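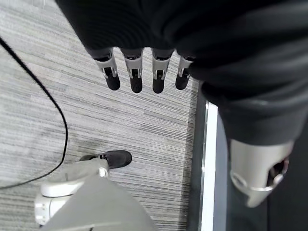 23rd November

Carpet again. I have now given most of a day to the carpet and I'm still not sold on it.

Ojārs Pärn swears the gray stripe "hides everything." He said the same thing about the one in the hall at Aston, and I could find every crumb on that by lunchtime. Streaks of light gray and white with the darker charcoal running through, fine. It looks brushed even before you brush it. Whether that hides dirt or just makes you give up looking for it, I couldn't say.

Went over it twice with the vacuum, once along the lines and once across. Ojārs claims across is better. I saw no difference whatever. Then the stuff from Grigaitė, which cost far too much and smells like a dentist's office. The label promises up to 12 weeks of freshness. Fresh compared to what? I used half the amount and opened the window, and then had to close it again because of the leaf blower next door.

He wants to order the same carpet for the back room. The quote from Rilenness is 1,600, fitting included, and when I asked what fitting meant they sent me a brochure. The Pestitz people said 700 in July for something very close to it, but they also said they'd call back, and I've been hearing that since summer. I don't believe either number. There will be underlay. There is always underlay.

Lay down on the floor for a while after supper to see if the stripes run true to the wall. My feeling is they drift a bit toward the door. Ojārs got down too and said they were dead straight, but he'd taken his glasses off.

Told him I'd think about it. Need vacuum bags, we have 4 left and two of those are the wrong kind.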